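Fakar Jewellery Sorting Set — README
Version 2, 2019-09-19

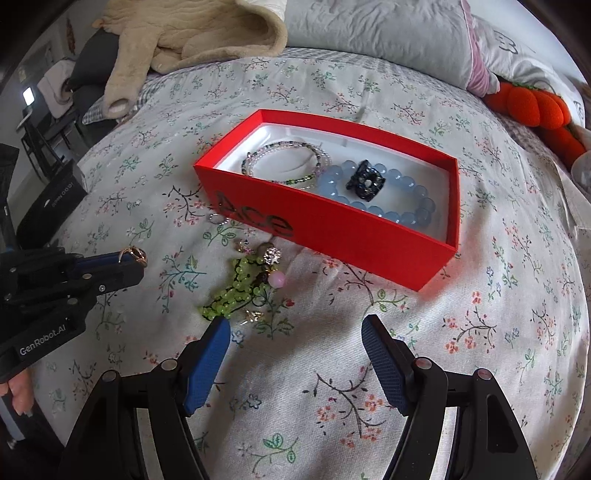

Beaded bracelets in and beside an open red box, on a floral quilt.

Contents

The set covers small personal jewellery being sorted on household surfaces: beds, dressing tables, trays. It holds 3710 images, of which 2129 have item labels. The rest are supplied unlabelled. Images are stored in folders by surface type, and the index file lists one image per row.

Item classes

bracelet_beaded — beads on cord, thread or elastic, any number of strands
bracelet_other — chain, bangle or cuff
ring — plain or worked band
charm — labelled only when it has come away from its parent item
bead_loose — single beads not on a string
container — box, dish, tray or pouch, with or without a lid

A bracelet with charms attached is one item. In the image at the top, the openwork charm among the pale blue beads is therefore part of its bracelet, as are the ornaments hanging from the green one. The few beads at the corner of the box are bead_loose.

Labelling rules

1. Label each bracelet once, even where the strands overlap or coil.
2. Record colour by the main beads. Use "mixed" for three or more colours with no clear main one.
3. Do not guess at materials. Glass, stone and plastic beads share a class.
4. Give position as in_container, on_surface or held. An item lying across the rim of a box is in_container.
5. Printed lettering on a box goes in the text field exactly as it reads, capitals included — "Ace", for instance.

Known problems

Patterned bedding makes small beads hard to separate from the print, and bead_loose is under-labelled on floral fabric. Clear beads on white linings have the same fault. The Oton subset was labelled before rule 4 was added in March and has no position field.

Checks

A sample of 100 labelled images was read a second time against the Dovilari item list. Corrections are in the changes file.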